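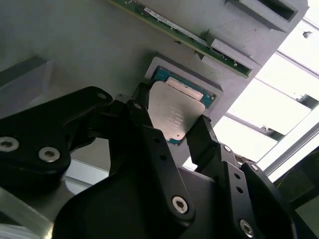 How to check a supplier's aluminium delivery before you sign for it

Many small workshops buy sheet metal and look only at the number of packs. I did the same for a long time, and once we paid for 86 sheets of the wrong temper. Now I use the steps below at our shop in Narkberg.

1. Put the order, the delivery note and the mill certificate side by side on a table. The alloy and the temper must be written the same on all three. "5754" alone is not enough – you need also the letters after it, for example H22.

2. Find the batch number on the pack label and look for it on the certificate. If it is missing, write this on the delivery note before the driver leaves.

3. Measure the thickness with a micrometer at each corner of the top sheet, a little way in from the edge. Compare with the tolerance in your order.
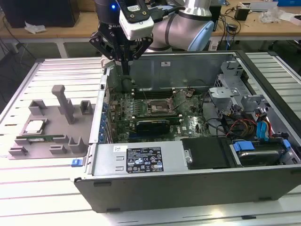
4. Weigh one pack. Length in metres x width in metres x thickness in millimetres x 2.7 gives you the weight of one sheet in kilograms. Multiply by the number of sheets and add the pallet. Our last pack from Andari had 3000 x 1500 mm sheets, 2 mm thick, so one sheet should be 24.3 kg.

5. Lift the wrapping at one corner and look for white or grey stains between the sheets. They come from water. Stained sheets may still be good for hidden parts, but not for anodising.

6. Sign, and write the hour next to your name. My colleague Su-chen Tsai also keeps a copy of the note in a folder for each supplier.

If something is wrong, send the complaint the same day with the batch number in the subject line. Do not cut any sheet from the pack until you have an answer.

Justinas Jõgi, updated 14/12/2023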